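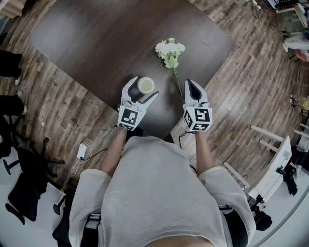 Tin-yau Su reckons we should stop saying "demonstration" until somebody demonstrates something twice the same way. Fair. I looked back over this week's bouquet takes and my approach to the stem changes every time, like a man parking in front of his in-laws.

Sunday, July 17, 2022. Bouquet and cup task, hand-held grippers, both hands.

Tally stands at 500 takes kept, 19 thrown out. Target is 1,000 before we train anything. The April set had more than 2,270 and taught the arm to hover thoughtfully, so I'm not chasing volume again.

Rules from now on:
Left hand takes the cup, right hand the stem. No swapping.
Close slowly. The jaws hide the stem at the last moment and I keep snatching.
Marker cubes towards the overhead view. If Patix loses a cube for longer than a blink, bin the take. 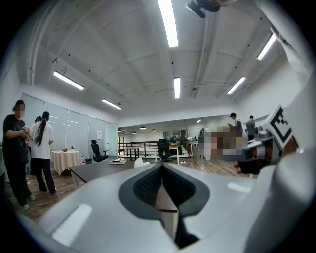 Also pause at the start and at the end, a full breath each. Zadon trims the clips by stillness, and my fidgeting gives it nothing to cut on. Two of the binned takes were me scratching my nose with a gripper.

Still to sort: right cable tugs when I reach across. Try taping it at the elbow. Ask Tin-yau whether a dropped flower counts as a failure or as a recovery, as I've logged it both ways.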